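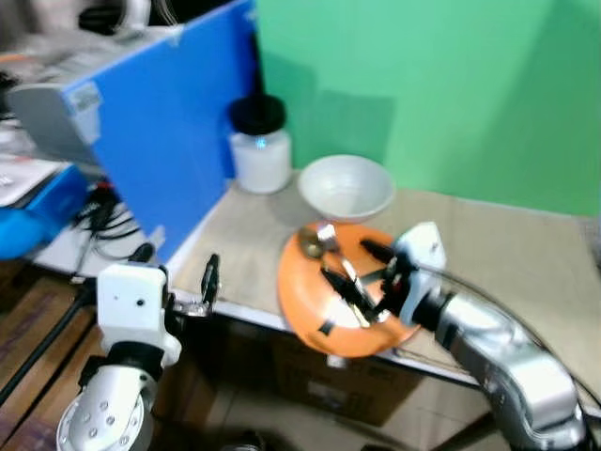 Orange plate on the tabletop, with a small brass-coloured item near its edge.

Home Marina Slips & Storage Boatyard Jobs Contact

Yard Hand and Junior Rigger, Nusness Marina

Lambrakis Boatyard is hiring one full-time yard hand for the haul-out season at Nusness. The position runs 26 weeks and may be extended into winter storage work for the right person.

We look after 375 boats on the water and on the hard, mostly older fibreglass sailboats, plus a few cabin cruisers and the Plurkard water taxis. You will work outdoors in all weather, on a crew of 6.

The work:

Blocking and moving boats with the travel lift (we train you on the lift)
Pressure washing hulls, scraping, sanding and applying bottom paint
Stepping and unstepping masts, replacing standing rigging, labelling and storing spars
Changing zincs, impellers and through-hull fittings
Fuel dock relief, including Saturdays in the busy months
Keeping the shop swept and the hand tools where they belong

What we need from you:

A valid driver's licence and your own way to get to Nusness. There is no bus before 9 a.m. and we start at 7:30.
Comfortable on ladders and going up a mast in a bosun's chair
Able to lift a battery or an outboard bracket without help
A pleasure craft operator card, or willing to get one in your first month

Experience with epoxy, marine wiring or small diesels is useful and will be reflected in your wage. We also teach. The last two people in this job had never worked on a boat before.

Pay is hourly and depends on experience. There is a boot and coverall allowance of $600, paid with your first cheque. Staff get a discount at the Tako chandlery and a free mooring for a boat under 26 feet, if there's one open.

To apply, drop a resumé at the yard office or send it through the Contact page. Include two references and tell us when you could start. If you have worked in another yard, say which one and what you did there. Interviews are on Thursday afternoons and include a walk around the docks, so wear shoes with grip.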